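Perninia outdoor ground unit: service page, path-edge fault
2 min read

Issued 19/04/2023. Applies to Perninia units with the Praltden edge-tracking module, firmware build 3343 and earlier.

On worn paths the module can lose the border between pavement and verge. When this happens the unit holds its last heading and keeps driving. No stop is triggered and no warning reaches the operator's handset.
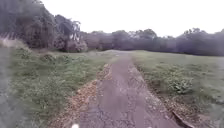
The fault was first logged in February on the Marinho route, after two drift events. In both cases the unit left the path at walking speed and was halted with the handset. Fault code 356 was written only after the stop, too late to be of use.

Crumbling edges and leaf litter lower the edge confidence score. The module should fall back to reduced speed at that point. In the affected builds the fallback timer resets each time a partial edge is found, so it never runs out.

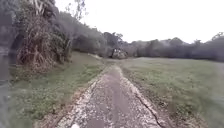

Long cracks are a separate problem. A crack running close to the margin can be taken for the margin itself — the unit then steers to keep clear of it and drifts toward the other side. Lundanent has confirmed this on both wheel variants.

Until the update is installed:

- Keep the operator within reach of the stop control.
- Set the speed limit to the lowest step on broken or loose surfaces.
- Do not run unattended beside slopes, water or traffic.
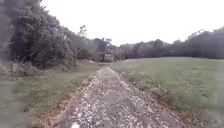 Update and parts

The corrected firmware is supplied by Lundanent service on request. No hardware change is needed. Recalibrate the module after installing, and keep the old log files until the claim is closed.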